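Event Operations in Sport
Topic 6: Running a small golf tournament

Read this before the workshop. Bring the planning sheet from Topic 5, as you will need your draft budget for the exercise at the end.

6.1 Field size and format

The Prasau Amateur Open is our running case for this topic. It is a 54-hole stroke play event over three days at a public course. In August the organisers close entries at 136 players. The field plays two rounds, then a cut is made to the leading 60 and ties for the final round.

Field size comes from daylight. Work backwards from sunset, allow for the slowest group, and see how many groups of three you can get off two tees. Starting from the 1st and 10th lets you finish a large field in a day, but the players who start on the 10th must be moved out there by shuttle, and you need a second starter with a second copy of the draw.

6.2 Entries and the draw

Entries are ranked by handicap. Anyone below the line goes on a reserve list in order. Reserves must be at the course and signed in by the first tee time if they want a start.

The draw for round one is usually random within handicap bands. For round two, the morning and afternoon halves swap. For the final round, players go out in reverse order of score, leaders last. Publish the draw in one place only. Most complaints at club level come from two versions being up at once.

6.3 Scoring

At Prasau each group has a walking scorer who enters scores hole by hole on a phone. The live board is for spectators. The signed card is the official score, and the recorder's tent should be close to the last green, shaded, with a table, chairs and a door that closes.

Know the difference between these two cases:
A player signs for a score on a hole that is higher than the one made. The higher score stands.
A player signs for a score that is lower than the one made. The player is disqualified, apart from the exception for penalty strokes the player did not know about.

6.4 Money

The Ralto Trophy, a one-day pairs event, is a simpler budget to read. The entry fee is $300 a pair and the course hire includes carts. The main sponsor, Bonsu, pays $900 for signs on the two par threads by the clubhouse. the printed draw carries its name too. Prizes come to $480. Under amateur rules, check the prize limit before you order anything.

6.5 Laundry and player services

Budgets often leave out small service items. Towels, bibs for the walking scorers and staff shirts all need washing between rounds. Give the job to one person, label the bags by day, and have the bibs back by 6 am. 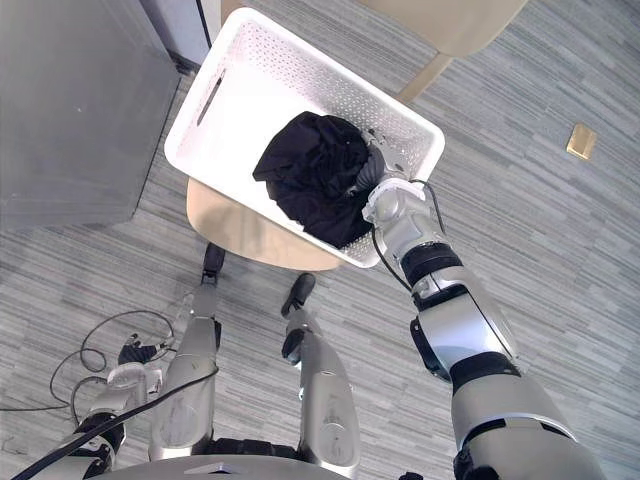
Figure 6.2 Dark garment in a perforated plastic basket.

6.6 Weather

Lightning stops play at once. The signal is one long note of the siren, and players must not finish the hole. Three short notes mean a normal suspension, where a group part way through a hole may choose to finish it. Two short notes mean play resumes. Write these on the back of the local rules sheet and test the siren before the first day.

If a round can't be completed, the committee may shorten the event. Your conditions of play should say how many holes make a result.

Workshop exercise

Plevatent is a nine-hole course with one practice green and a small car park. Its club wants to hold a 36-hole open over two days.
Set a field size and show your working.
Draft the draw for the first day.
List every cost not covered by the entry fee.
Write the conditions of play for a washed-out second day.

Work in pairs. Hand in one sheet per pair at the end of the session.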